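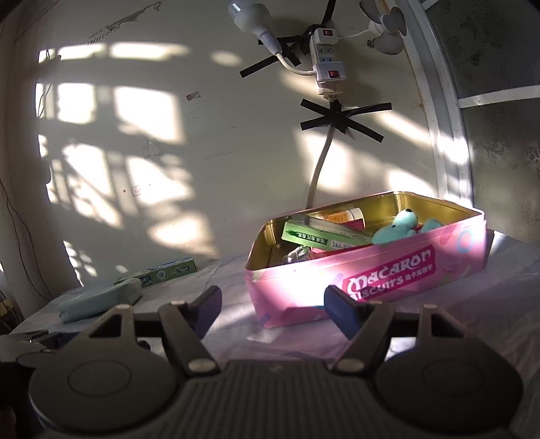
The pale cloth on the table at Sterside.

Danica Čierny has been mending table linen for 11 years, and she says most of what comes through the door at Sterside could have been fixed at home if the owner had left it alone for a day.

"People panic over a stain," she said. "They rub it. Rubbing pushes it into the weave and roughs up the thread, and then I have two problems."

Čierny learned the trade from her aunt and later worked in a hotel laundry, where she handled as many as 80 tablecloths on a busy morning. She left when the hotel switched to rented linen. Now she takes in work from families and a couple of restaurants, mostly by appointment.

Her first question to a customer is what the cloth is made of. A lot of them don't know. Cotton she will wash fairly warm. Linen can take heat too, but she irons it while it is still damp. Old pieces with colored thread get a test in one corner, with a wet white rag held against the color for five minutes.

"If the rag picks anything up, I don't soak it," she said. "I've had reds run that were older than I am."

For red wine she uses cold water and patience. Candle wax she chills and lifts with the back of a spoon, then presses what is left between sheets of brown paper. She doesn't care for bleach and keeps none in the shop.

Holes are slower. A small burn can take most of an afternoon to darn, and she pulls the thread from the inside of the hem so the color matches. Shabani Masanja, who runs a restaurant called Owino, brought her a banquet cloth last January with a tear near the middle.

"I was ready to cut it up for napkins," Masanja said. "I can find the repair if I look for it. My customers can't."

The biggest job she has taken was some 600 napkins for a wedding hall that was closing. Every one needed a new hem on at least one side. She finished them in the spring and said she would not do it again at that price.

Asked how people should store a good tablecloth, Čierny said to roll it on a tube and leave the starch out until it is needed. Folded cloths wear through at the creases, she said, and starch left in a drawer brings silverfish.

She takes drop-offs until 5 p.m.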